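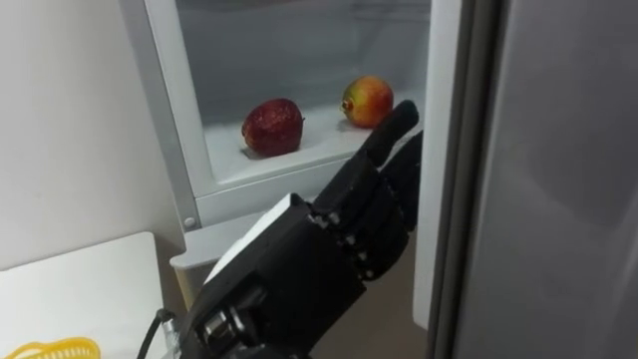 Fridge pick, teleoperated demonstrations
May 21, 2023 – Rurkby bench, T. Lindholm operating, E. Lindqvist logging

Task as written: take an apple from the fridge shelf, clear the door, place it in the yellow basket on the table to the left. Both apples stay on the shelf at the start, the dark red one near the front edge and the yellow-and-red one further back. Operator picks the one named on the task card.

Approach
Coming in from below the shelf lip with the index finger leading and the others part curled. Going in with the hand fully open catches the door strip on the right. Tyra's habit is to keep the fingers closed up until the index is over the lip, then open. Slower, but the contact flags stayed clear on the inner strip all session. I want this written into the operator sheet before Kisdale start their own set.

The back apple is the harder one. The front apple limits the thumb side, and the wrist has to roll further than the glove mapping likes. Tyra reported the little finger lagging behind the glove at the end of the roll. Logged delay there is up to 40 ms, same as on the Kristiansen arm in January, so probably the mapping filter and not the hand. Try the lighter filter next time, one change only.

Frost
Shelf is frosted. Red apple slid back when the index touched it low. Touching above the middle of the fruit was better. Slides are kept in the set if the operator recovers without letting go of the clutch, otherwise the episode is marked failed and stays in the failed folder. Do not delete these, Wundard want them for the recovery work.

Cable
Wrist cable leaves on the left and hangs past the table edge. On the swing to the basket it dragged on the corner in 2 episodes. Clip it further up the forearm. Leave enough slack for the roll mentioned above.

Log
Episodes 1 to 6: old start pose, too high, not for training.
From 7 on: new start pose, saved as fridge_low.
Head camera exposure locked with the door open. It had been drifting as the door moved.

To do
Eilif – filter setting, re-run the back apple only.
Tyra – operator sheet, cable clip.
Both – agree whether closing the door belongs to this task or gets its own card. I would split it.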